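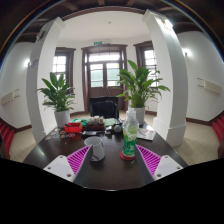

Table rules for working with a hand-held gripper

I've been putting off writing this page for months, and then Birgit Kleinschmidt emailed to ask what our "house rules" were for tabletop sessions and I realised they lived in my head and on the back of an envelope. So this is the envelope, typed up, with a bit more padding. It's meant for anybody doing pick-and-place demonstrations with a gripper you hold yourself, on ordinary furniture, with ordinary household bits. If you have a proper lab with a bolted-down arm and a cage you'll have your own paperwork and most of this will seem very homely!

I do these sessions for the Histen project, mostly small table jobs: mug here, bottle there, put the thing on the coaster, take it off again. Our target for the first batch was 1,000 demonstrations and we kept 901, and nearly all the ones we threw away went for silly reasons that a rule would have caught.

Before you start

Write the task down in one sentence and read it out loud. "Move the bottle from the coaster to the table, left of the coaster" is fine. "Tidy the drinks" is hopeless, you'll do it three different ways before lunch and so will everybody else.

Decide where things may go, and where they may not. I keep a clear patch at the near end of the table and let the rest of the clutter stay at the far end. Don't strip the table completely. I used to, and the results looked lovely and were no use to anyone the moment a real table came along with a tray and some leaflets on it.

Lids on. Any bottle that's being gripped has its cap done up, and I check it with my fingers and not my eyes. Open mugs are used empty. Sun-ja Wang got this one added after an afternoon at Olstead which I'm not going to describe, but the carpet was beige.

Sort out your sleeves and your lanyard. Anything dangling will find its way between the fingers.

Give the finger pads a wipe with a barely damp cloth and let them dry properly. The ribs collect crumbs and fluff like you wouldn't believe (an old soft toothbrush is the thing for getting it out, go along the ribs and not across them). No washing-up liquid, it leaves them slippery for ages.

Shiny tables

A polished table is a nuisance in two ways. Things slide on it, and it throws reflections back at the camera. For the sliding, use a coaster with a bit of colour to it and make it part of the task. For the reflections, try walking round to the other side before you start fiddling with blinds. I spent most of one morning with a bedsheet over a window in Görtz when all I needed was to swap ends.

Please don't put a tablecloth down halfway through a batch. If you start bare, finish bare. Same goes for furniture polish, do it the day before or leave it alone, fresh polish makes everything skate.

Holding the thing

Open the fingers before you get near the object, not on the way in. Come in level, stop, close, count one, lift. That little pause feels daft and you will want to skip it by the twentieth go. Keep it in.

Keep your other hand out of it altogether. Mine goes in my pocket. If something wobbles you're allowed to let it wobble, and if it topples, the attempt is marked as a fail and you do it again. What you mustn't do is dart in with your free hand and save it, and then carry on as though nothing happened. I've done it, everybody's done it, and a rescue that gets filed as a success is worse than ten honest flops.

Grip bottles below the shoulder. Squeeze a thin plastic one until it holds and then stop, there's no prize for denting it. 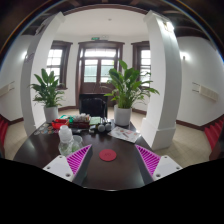 Change one thing at a time between attempts. Shift the bottle, or swap a mug for a glass, or turn the brochure round, and then do a few goes before you touch anything else. I did go through a phase of rearranging the lot every time because it felt more thorough, and then I couldn't tell what had made the difference when a run went wrong.

Glass deserves a rule of its own. Drinking glasses only come out when the people working have done at least one session with plastic, and they stay well in from the edge. I also keep a dustpan under the chair.

Breaks and numbers

We stop after 20 attempts, whether or not we feel like it. Put the gripper down (flat, pads not touching anything), walk about, shake your wrist out. My record without a break is 26 and the last half-dozen were rubbish, you could see my hand dropping.

Two people is nicer than one. The second person reads the task, resets the objects and writes the log, and you swap at every break. If you're on your own, do the log at each stop and don't trust yourself to remember it over tea.

People, doors and papers

Keep a clear way to the door. Chairs get pushed back and bags get dumped, and you're backing away from the table looking at your hand, so have a look behind you first. Cables go along the skirting board, taped.

Anything with a name or address on it comes off the table before you record. Letters, badges, prescriptions, the lot. Leaflets and packets are fine with us, but ask whoever's room it is. And if someone wanders in, stop, tell them what you're up to, and bin that attempt unless they're happy to be in it.

What goes in the log

Task sentence, room, who was holding, who was resetting, what was on the table that could be moved, passes and fails. I use the Brurnirer sheets because they have a wide column for notes, but a school exercise book does just as well. Write fails in the same pen as passes. Birgit, I know you like the red, but people start avoiding it!

Packing up

Pads wiped again, fingers left open in the case, batteries out. Put the table back how you found it, and the plants too if you moved them. I take a photo on my phone first thing for this.

Last changed June 20, 2019. I've got a longer bit on cutlery coming in July, when I've worked out what to do about teaspoons.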